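Urkora Forum > Learning and Data > Collecting demonstrations

Topic: How clean must the table be between episodes?

tomasz_k
Posts: 12
Hello all. I am collecting demonstrations for a pick and place task with one arm and a wrist camera. Until now I have 171 episodes. The task is simple, the arm takes a small part and puts it in a black holder on the right side of the table. My first policy trained on these goes to the correct area, but in some trials it slows down over the empty part of the table and hangs there, as if it looks for something.
My colleague thinks it is the dirt on the table. I think it is too few episodes. Before I record more I would like to know how strict other people are with cleaning. Do you wipe after every episode, every session, or never?

hiebert_bench
Posts: 286
Never. I stopped wiping in May and I saw no difference in success rate. A policy that is afraid of a crumb is a policy you can't use anywhere. If you clean all the time you teach it that the world is clean.

marrow
Posts: 40
I disagree with hiebert_bench. Dirt is fine if it changes. Dirt which stays in the same place for a whole session is a landmark. The network is happy to use a scuff or a piece of tape to know where it is, and then you move the table and everything falls apart. I had exactly this with a Bomora arm. It was good for two weeks, then we replaced the table top and it could not find the tray any more.

tomasz_k
Posts: 12
Thank you both. marrow, I do have tape. I put it down so I can return the holder to the same place after somebody bumps it. Should I remove it?

marrow
Posts: 40
Does your holder move between episodes, on purpose?

tomasz_k
Posts: 12
No. It is fixed.

marrow
Posts: 40
Then the tape is the smaller problem. Move the holder. Even a few centimeters each time, and turn it a little. With a fixed target the policy can almost ignore the camera for the placing part and only replay the arm motion.

Gordon Campbell
Posts: 286
I would not throw away the fixed ones. Keep the 171 as they are and record the next batch with the holder in different places. I did a mixed set like this with our Kindora setup and it worked better than only the varied episodes, maybe because the fixed ones were cleaner motions. My operators were less tired then.
About the hanging over the empty area, please check your start of episode. If the operator waits with closed fingers before the first movement, you have many frames with almost no action, and the policy learns to wait. I cut these frames now. It is a very common reason and it has no connection with dirt.

hiebert_bench
Posts: 286
Agree with Gordon on the waiting frames. I still don't agree on the tape. Everybody's table has tape. I have tape from three different projects on mine and I don't even remember what it marked.

marrow
Posts: 40
And you have never moved your arm to another table, so how would you know?

hiebert_bench
Posts: 286
Fair. I have not.

tomasz_k
Posts: 12
I looked at the beginnings of my episodes. Gordon, you are right, there is a pause in most of them. In the worst one it is 4 seconds before anything happens. I was the operator, so it is my own fault. I press record, then I put my hand on the controller, and this time goes into the data.
I will cut the pauses first and train again with nothing else changed, so I can see what it does alone. After this I will record 40 new episodes with the holder moved every time. For the cleaning I have not decided. My plan is to wipe one time before each session and leave what falls down during it.

Gordon Campbell
Posts: 286
Good order. One change at a time. Also write down for every episode which session it comes from. If you later suspect the tape or the dirt, you can leave one session out and compare. Without the session number you can't do it.

marrow
Posts: 40
If you keep the tape, at least put it in more than one place. And check small things with the resolution you feed to the network, not the full image. Many specks disappear completely when you resize, and then the discussion about crumbs is finished.

tomasz_k
Posts: 12
I did not think about the resize. My input is quite small, so I will compare the two sizes tonight, before I cut the pauses. I add a view from my wrist camera too, in case somebody notices a thing that I don't see any more after so many hours. I will write again when the second training is done.

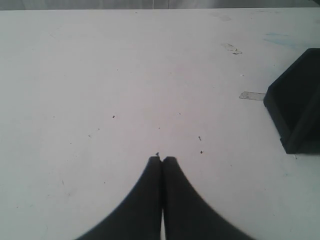
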